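About Brummont

Brummont is a homewares store and repair counter. We sell tableware, linens and kitchen tools, and we fix the same kinds of things when they wear out or break.

The business was opened by Inger Hedegaard in a former shoe shop on the corner of Mill Street. She sold secondhand china from two shelves and sharpened knives in the back room. When she retired, Malou Kárason and Anselmo Rezende took over the lease and kept the name. Malou does the buying. Anselmo runs the repair counter and teaches the evening classes.

We now have 2535 square feet on two floors. The ground floor is the store. The repair counter, the classroom and the stockroom are upstairs, and there is an elevator next to the rear entrance.

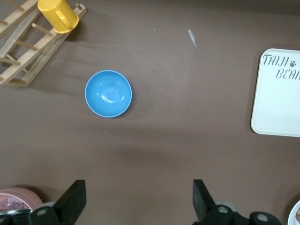

Most of what we stock comes from small makers who can supply replacement pieces. If you buy a set of plates from us and break one, we want to be able to order you a single plate. We ask every maker about this before we place a first order, and we have turned down lines we liked because the answer was no. Our two longest-running suppliers are Aoki, for knives, and Jeltska, for table linens.

The repair counter takes in chipped china, loose handles, dull blades and torn linens. Ragnheiður Blöndal looks at each item and gives you a price before any work begins. Small jobs are usually ready in a week. We don't repair electrical appliances or nonstick coatings. Last year the counter completed 822 repairs.

Classes run from October through spring and cover knife sharpening, basic china mending and hand hemming. Each class has room for 30 people. Tools are provided, but please bring an apron. Gift certificates can be used for classes as well as in the store.

We also rent tableware for weddings and other large meals, for up to 500 guests. Tove Laxdal handles rentals and can be reached by phone or at the front desk. Items may be returned unwashed if the food has been scraped off.

The store is open Tuesday through Saturday, 10 to 6. The repair counter closes at 5. Street parking is free after 4, and there is a bike rack by the rear entrance.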